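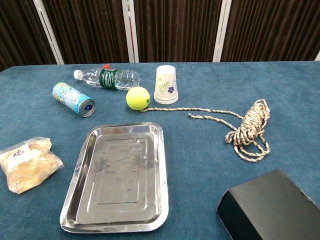 Slide 1: blue cloth, brown curtain, bottle and can lying down

Okay, hi everybody! Thanks for coming out on a Saturday. Say name, say Falcombe, say thanks to Irja Tuominen for the room (she'll wave, she hates it when I point).

Start with the table. I love a felt cloth. This one's a blue-teal and it has lighter patches and a few little dark specks, and I'd still pick it over a shiny new one, because drinks packaging looks awful on anything glossy. Ask who has ever tried to sketch a clear bottle. Wait for the groans.

So, the water bottle. Look at how the cloth shows faintly through the walls! When you draw it, you're mostly drawing the blue behind it, plus the highlights. Green label goes in last. The light blue can is the opposite problem, lots of pale printing, script lettering and all that, and everybody wants to start with the lettering. Please don't. Get the tilt first.

Both are on their sides. Standing up, they turn into little soldiers. Lying on a diagonal they give you somewhere to look.

Curtain: two browns, maybe a touch of red on the folds, done. Leave the posts white.

Exercise: 7 minutes, pencil only, then 90 seconds to swap with a neighbor. Valtteri Juntunen has the timer. Spare paper is by the door.

Next slide is the August workshop, sign-up sheet goes around now.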